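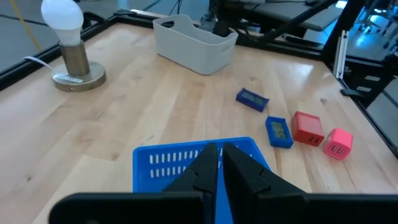
The Table Where Small Things Go to Get Sorted

Print this article | E-mail this article

I own more chargers than I own things to charge. I admitted this to Marlene Fortin over coffee and she laughed so hard she had to put her cup down, then confessed to a drawer of her own that hasn't closed properly since last October. So we made a pact: everything small and plastic comes out onto a table, and it doesn't go back until it has a home.

I'm a big believer in the table (a plain wood one, with plenty of elbow room). Floors are hopeless, you just end up kneeling on a plug. My other must is a bright blue basket with slots in the sides. I love that blue! You can spot it from across the room, and little USB cubes don't slip out of it the way they do from a tote bag. Red cube, pink cube, whatever color you've collected, in they go together.

Gadgets with little screens are harder. I lay them out next to the chargers first and look at them for a while, and I let myself keep 2 of a kind, tops. Usha Kurup thinks that's one too many.
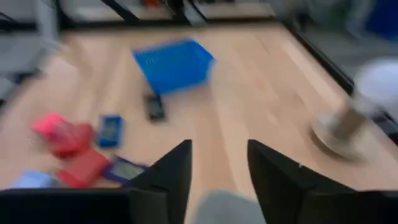
She may be right, but Usha also once gave away her only kitchen timer and had to boil eggs by the radio for a month, so I'm sticking with my number. What she did teach me is to spread everything out before deciding anything. Let it look messy! Mine always gets worse before it gets better, and I've stopped minding.

Print | E-mail to a friend

Clear bins for the leftovers

Whatever doesn't earn a spot in the blue goes into a see-through bin, all jumbled up, red next to green next to white. I don't sort it any further. If I need something I can look through the side, and if I haven't looked by the time the clocks change, Jaxon Perron gets first pick for his swap shelf.

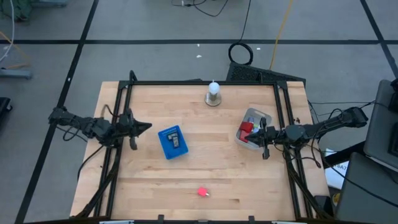 What to do with the odd ones

Every house has a few pieces that don't belong to anything. I give each one a box to itself for a week and ask everyone who comes by. Lies Kramer recognized one of mine in a second, the foot off an old fan, and I'd been dusting around it for 19 months.

E-mail this article | Print this article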